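Stornlow garment handling trial: progress report
Prepared for Dratex by Ileana Ardeleanu, Cliretcombe workshop
30 Nov 2022

1. Work since September

We have run 595 picks on denim, all from a crumpled start on the green table. The task is unchanged: lower the gripper, close on a fold, lift, and pass the garment to the flattening step. Most of the stoppages came at the close.

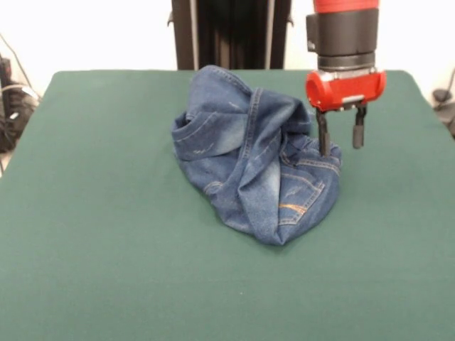

2. The gripper fault

On 18 picks the fingers closed on the cloth and did not open on command. The arm then began its return move with the jeans still held. The force limit stopped it each time. There were no injuries and the table was not damaged, but one finger was bent and has been replaced.

The logs show the open command being sent and not acknowledged. Ciobanu checked the wrist cable and found a worn connector. It was changed, and we ran a further 162 picks. The fault came back on 2 of them, so the connector is only part of the cause.

Both of the later faults were at the waistband, where the cloth is thickest and a button or pocket edge can sit close to the fingertips.
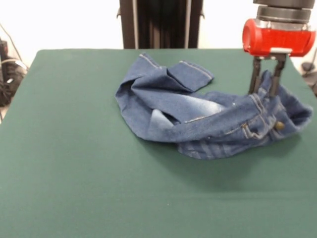 We now suspect that the closing force is set too high for thick seams and the drive stalls. Until this is settled the arm runs at reduced speed and may not move off unless the gripper reports open.

3. Next steps

Lower the closing force and repeat the waistband picks. Fit a spare cable. The budget is unchanged, but the towel work will start late.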